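机の上のカゴは片づけなのか（話者用ノート）

2023年1月13日（金）　Rumo 職場環境の勉強会　持ち時間16分

はじめに
・名乗りは短く。所属のSusixの説明は飛ばす。配布資料の裏に書いてある。
・最初に手を挙げてもらう。「机の上にカゴか箱を置いている人」。次に「その中身を、今ここで全部言える人」。二回目で手が減ったら、そのまま次へ。減らなかったら「みなさん優秀ですね」と言って、やはり次へ。
・今日の立場をはっきり言っておく。私はカゴに懐疑的です。カゴが嫌いだと思われると話がこじれるので、自宅の台所では三つ使っていると先に白状する。じゃがいもには良い道具です。
・疑っているのは「まずカゴを買いましょう」という順番のほう。片づけの本の多くは第一章で買い物に行かせる。なぜ第一章なのか、納得できる説明を読んだことがない。

一枚目　カゴと、カゴに入っていないもの
・スライドを出したら少し黙る。
・木目の天板、右の奥に濃いグレーのワイヤーのカゴ。低めの四角で、上が開いている。中は底が見えている。
・その左手前に、丸めたアルミホイルのような、あるいは斑のある石のようなものが一つ。何なのかは私にも言い切れない。聞かれたら「わかりません」で通す。
・問いかけ：「あの丸いものはカゴに入れるべきですか」
・たいてい「入れる」と返ってくる。続けて「ホイルのくずだったら？」と聞く。くずなら行き先はゴミ箱で、カゴは寄り道になる。何かわからないものをとりあえず入れられる、そこがカゴの便利さであり、私がいちばん信用していないところ。

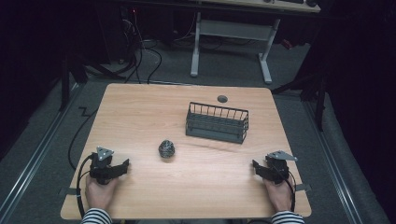

Ugwuの事務所での話
・机は66台。Ugwuの総務が全員にカゴを配った。一個1,119円。安いと見るか高いと見るかは会場に任せる。
・配った翌月、2月の社内報の見出しは「机が見違えた」。写真は朝いちばんに撮られている。朝の机はだいたいきれいです（笑いを待たない）。
・夕方に見せてもらったら、カゴの中は付箋の使いかけ、外国の硬貨、誰かの名刺、片方だけのイヤホンの先。以前は天板に散っていたものが、深さのある場所に移っていた。
・アンケートの回答は239件。質問は「机が片づいたと感じますか」。感じるかどうかを聞けば、感じると答える。探し物にかかった時間は誰も測っていない。ここは声を落として言う。怒っているように聞こえると損をする。
・公平のために：郵便物の係は明らかに楽になったと言っていた。入るものが封筒に決まっていて、夕方に空になるから。この例は省かないこと。自分に都合の悪い話を抜くと、質疑で必ず突かれる。

Hanrahan氏の反論
・昨年、Bláthnaid Hanrahanさんと同じ壇に立ったときに言われたこと。「中身が混ざったカゴでも、天板が空くなら仕事はできる。あなたは完璧を求めすぎる」
・半分は認める。天板が空くことには値打ちがある。書類を広げられるし、拭くのも速い。
・残り半分。空いた場所がいつまで空いているのかを、彼女は言わなかった。私も数字を持っていない。持っていないと正直に言う。
・Lavierのカタログの文句を読み上げる。「置くだけで、整う」。読点のところで一拍。置けば物が一つ増える。その分の計算はどこに行ったのか。

二枚目　空いているところを見る

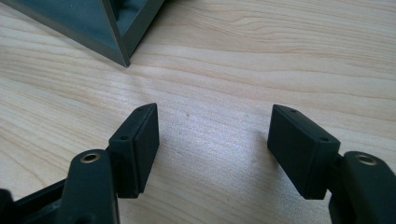 片づけの相談で最初に聞かれるのは、たいてい「どこにしまえばいいですか」です。私は順序が逆だと思っていて、先に「どこを空けておきたいですか」と聞き返すようにしています。嫌がられます。しまう場所なら店で買えますが、空ける場所は自分で決めるしかなく、決めると家族や同僚と揉めるからです。スライドでは真ん中の、木の天板がそのまま見えているあたりを指してください。左上の隅に濃いグレーの角ばったものがのぞいていますが、まず真ん中だけで話を進めます。ここを守ると決めたら、ほかの物は自然に端へ寄る。そういう理屈です。理屈なので、うまくいかない机もあると付け足すこと。

・ここで反論が来るはず。「端に寄せただけでは散らかりが移るだけでは」。そのとおりで、Ugwuのカゴと同じ批判が私にも当たる。逃げずに受ける。
・違いがあるとすれば、端に寄せた物は見えているということ。見えていると気になる。気になるのが良いことかどうかは、人による。

やってもらうこと（時間があれば）
・配った紙に自分の机を四角で描き、空けておきたい場所を斜線で塗る。
・塗った場所に今何があるかを一つだけ書く。隣の人に見せなくてよい。
・カゴのある人は、その中で先週使ったものに丸をつける。丸がつかなかったら、空のまま置いておいてみる。
・時間が押していたらここは全部飛ばす。前回は欲張って質疑が消えた。

想定質問
・「では引き出しは？」　同じ疑いを持っている。ただし引き出しは最初から机についてくるので、買わされた感じがしない分だけ罪が軽い。
・「仕切りのあるカゴなら？」　入るものが決まっているなら賛成。仕切りを見てから入れるものを探すなら反対。
・「ワイヤーなら中が見えるので良いのでは」　横から見れば見える。上に紙を一枚のせたら上からは見えない。たいてい紙はのる。
・「あなたの机は？」　昨日の時点でマグカップ二つと、読んでいない見本帳。カゴはなし。自慢できる状態ではないので、写真を求められても断る。

終わり方
・まとめのスライドは作っていない。想定質問が尽きたら礼を言って下がる。
・配布資料の残りは出口の横へ。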